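Okay, thread time. A few of you asked what I've been up to since May, and the short version is software. So much software. I've been rewriting the stack that runs our two-armed table clearing setup and I have opinions now.

1/ The whole thing is called Urnurum (I didn't pick the name). It has a perception node, a planner, and a controller that all talk over one message bus. For ages the planner was one giant file. Over 3000 lines. I'd open it, scroll for a bit, and go make coffee instead.

2/ First job was ripping perception out of it. The wrist camera feed used to go straight into the planner as raw pixels and everybody downstream did their own guessing. Now there's one node that says "dish, here's the pose, here's how sure I am" and everything else has to believe it or ask again.

3/ Sinks are my nemesis, by the way. Brushed steel throws back all these streaky highlights, and our old segmentation loved to call a bright patch an object. A white dish leaning in a gray basin should be the easy case!! It was the case that broke every single demo build.

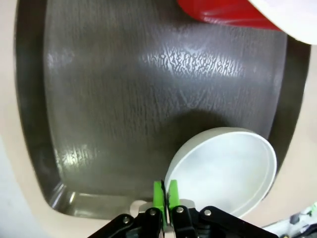
What finally helped was dumb and cheap. I stopped trusting any mask that didn't agree with the depth edge, and I made the detector keep a short memory of the last 8 frames. Reflections slide around when the wrist moves and a dish stays put in the base frame. Took an afternoon to write and I'm still mad I didn't try it in the spring.

4/ Then the near-contact stuff. When the fingertips are right beside a rim, you really don't want the planner replanning from scratch every time the pose wiggles by a hair. So Zivum (our controller, I did pick that name) takes over for the last bit and just servos on the relative offset. The planner gets told to hush until it's done.

5/ If you're building one of these: log the handoff. Timestamp when the planner lets go and when the controller picks up. We had an 800 ms gap in there that I would've sworn on my life did not exist.

6/ OK so, table layouts. The task config says what goes on which tray: cup, can, bowl, left side and right side. It used to be hard-coded coordinates, and move a tray by a thumb's width and the whole run was toast. Now the trays get detected first and everything else is expressed relative to its tray. Angle the tray however you like, the slots rotate with it.

The part I like best is that you can set the table by hand, hit save, and the tool writes the config for you. A can sitting out in the middle of the table just gets filed as "unassigned" and the planner leaves it for last.
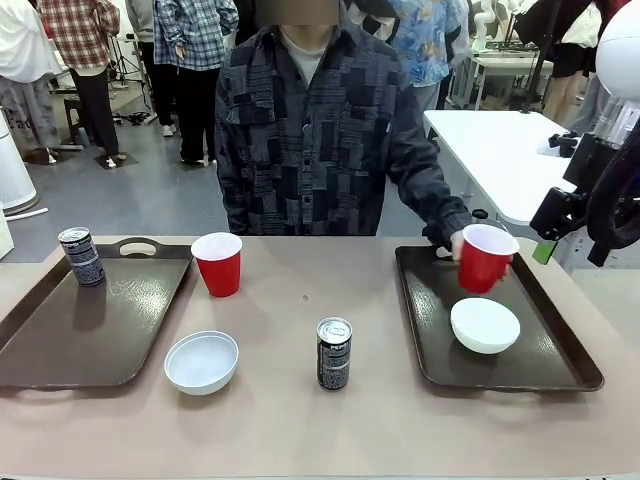 7/ TOOLING, my favorite. I wrote a little replay viewer called Taipe. You drop in a run and scrub through the wrist view, the planner state and the joint commands on one timeline. Before this we were lining up three windows by eye like animals.

8/ It also does diffs! Pick two runs of the same task and it jumps to the first moment the planner made a different choice. I fed it 1000 old runs the first night and left it going. In the morning I had a very long list of places where we did something silly with a cup on its side.

9/ Cups on their sides deserve their own post. Upright, a cup is basically a circle with a rim and life is good. Tip it over and the opening points somewhere, and which way it points decides how the wrist has to come in. Our pose estimator used to flip the mouth and the base maybe every third look. I added a check on the white rim (bright ring = open end) and the flipping mostly went away. A can lying right up against the cup is still a pain, the two blobs want to merge. 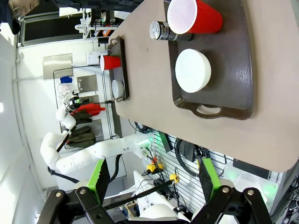 Wrist view with the cups on their sides, and a can right up against the near one. Hi, merge bug.

10/ Next up is the scheduler, Kultus, which decides which arm does what so they don't both go for the same bowl. Right now it's a lock and a prayer. I want real reservations on chunks of the workspace, with a timeout, and some way to see them drawn in Taipe.

If you've done two-arm scheduling and have a paper or a repo you love, drop it in the replies, please. I'll be up reading anyway, got a rebase to finish tonight.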